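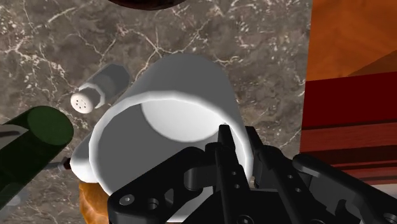 April 25, 2023

Alemneh tract, second walkover. Started at the north gate, left 8.15, ground soft after the weekend but truck got as far as the creek crossing. Walked the rest.

Corner pins: NE and NW both found, NE bent over and half under leaf litter, flagged it orange. SE not found. Old plat puts it by a white oak, there are four white oaks. Spent too long on this. Metal detector batteries gave up, need spares in the box (again).

Acreage on the listing sheet says 653, county card says the same, but the Clutent survey from March closes a bit short on the south line. Don't print anything new until that's sorted. Ask Clutent for the raw traverse, not the pdf.

Road frontage. Sheet says frontage on both sides, wrong, the east side is an easement across the Coden parcel. Fifteen feet wide going by the deed, 15 is tight for a log truck or a decent horse trailer. Somebody will ask. Wording on the web page needs to change to "access by recorded easement" before the next lot of enquires come in.

Lots 1 to 5 as drawn:
Lot 1 good, level bench, would take a house and barn no trouble
Lot 2 same but the septic spot is uncertain, soil test pending
Lot 3 steep, mostly hunting ground, price it that way
Lot 4 creek both sides, check flood map
Lot 5 landlocked if the easement falls through. Hold back for now

Setback from the creek on the draft plan is 100 ft. I had 50 in my head from the last job, so the cabin pad on lot 4 has to move uphill. Redrew it in pencil on the big sheet, someone please put it in the Detus file properly.

Deer sign all along the powerline cut. Two old stands, one rotten, take the ladder off it before we show anyone round. Turkey on the ridge.

Timber: pine on the back slope looks thinned maybe ten yrs ago. No cruise done. Seller's number for it is hopeful, I'd leave it off the sheet.

Gate chain rusted thru, tied it with rope. New chain + 2 padlocks, keyed alike.

To do
- SE pin
- easement copy from courthouse, book and page
- soil test date
- fix frontage wording
- batteries!!

Back at truck 2.40. Left rear tyre losing air, slow.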